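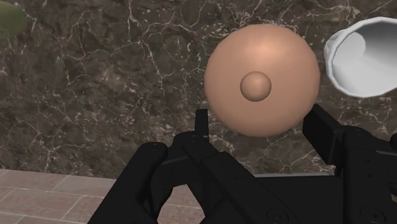
## 3.2 How people season when they think it's bland

I went into this part of the study pretty sure that saltiness was all about salt (silly me!). We gave 133 home cooks in Prastden the same lentil soup and let them fix it however they liked, with salt, pepper or lemon on the table. Yuto Oda ran the October sessions, and he kept the serving size at 200 grams so the bowls would be easy to compare.
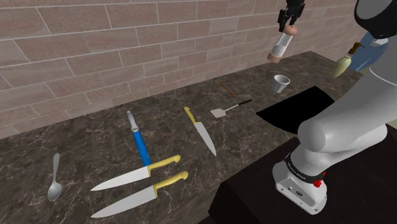
Well, plenty of folks reached for pepper first, tasted, and then left the salt alone – I really didn't see that coming. The older cooks did it more than the younger ones, and I still don't have a good story for why. Sakai's earlier work with broth found something close to this, though those bowls were served a lot cooler than ours.

**Figure 2.** Order of first seasoning choice by age group, Prastden sample.

The lemon numbers are messier. Some 100 bowls got no lemon at all, so I've kept those results out of Figure 2 and put them in the appendix.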